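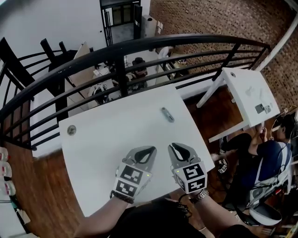 Before you buy a gadget: notes from the Ernuvis open day

I went to the Ernuvis open day in April wanting to know whether a machine will ever pick up after me. My answer for now is to keep your hands in shape. I did come home with a few habits worth copying.

Clear the table first. A small gray metal thing lying by itself on a white top is easy to grab. The same thing in my kitchen drawer, under the twine and dead batteries, is another story. Tip the drawer out and sort on a plain, light surface.

Lay long, thin parts at a slant. Flat against a tabletop, a straight pin or spindle is a pain to lift. Turned a little, it gives your fingers (or a pair of grippers) two sides to close on.

Watch the cable hole. A round grommet in a desk eats screws. Cover it with masking tape before you take anything apart.

Take off your watch and bracelet for close work, whatever you see other people doing. I have scratched enough glass to be firm on this.

Now the sales talk. Ngozi Obi, who showed our group around, said the grippers are for recording how people handle things, so a robot can learn it later. Fine. How much later? I was told 2,000 recordings of one chore might do, then heard 3,000 at the next table. My old kitchen tongs were under $40 and have never needed a lesson.

Next open day is 6 August 2021. Bring your own junk drawer and ask them to try it.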